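September 25, 2022
By the Automation Desk

The test hall at Brullport opened its doors to visitors for one afternoon, and the two-arm cell run by Mugo drew the longest line. Between demonstrations the cell's lead engineer took questions at the side of the enclosure.

The cell is used for sorting and handling trials with household and hobby items. The current item list has 401 entries. "We buy most of it in ordinary stores," the engineer said. "If a part has a drawing, someone has already solved the grasp for it. We want things with no drawing."

Both arms are mounted on a single beam at the front of the table. Asked why they are not placed opposite each other, the engineer pointed to calibration. With one beam, the offset between the two bases is measured once and stored. Facing mounts were tried in March and given up after 3 weeks. "Every time the table was moved, we had two references that disagreed. The error was small, but it showed up in handovers." 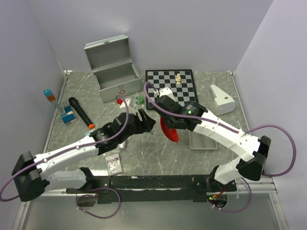 The two-arm cell at Brullport, with trial items on the table.

Hose routing took up more of the conversation than expected. The purple hoses are tied to the upper links, with a free loop left for the joints to turn. "Too short and it pulls at the wrist. Too long and it sweeps the table and takes things with it," the engineer said. The loop length in use was found by running the full joint range at low speed and retying after each failure. No formula was used.

The mix of items is set before each run. A chessboard is a regular choice. The squares give a fixed pattern of dark and light, and the pieces are narrow and easy to tip. Toy building blocks are treated as a separate class. The engineer described them as "rigid until they come apart," and a construction that separates in the gripper is logged as a failed grasp even if every block is recovered.

Glossy surfaces remain the main source of error. On matte items the cell completed 93 percent of its attempts in the last internal series. Glossy and translucent items were scored separately, and the engineer declined to give that figure. "It is lower. We changed the lighting twice during the series, so I would not compare the two."

The planning software, Plillow, was written in-house. It assigns each item to one arm by reach, then checks the paths for conflict. When both arms need the same space, one waits. A typical clearing run takes 47 minutes at demonstration speed, which is slower than the speed used on working days.

Visitors asked several times whether the cell could be bought. It cannot. Mugo supplies the gripper mounts and the planner to Cutex, which builds its own enclosures, and has no plan to sell a complete unit. The next work item is a revised mount with a lower profile. "The present one is fine for tests," the engineer said. "It is tall, and in a closed case you notice that."

Related items
Cutex moves enclosure assembly to second building
Plillow planner: notes on shared workspace checks
Choosing a tabletop surface for handling trials
Brullport test hall: visitor access and parking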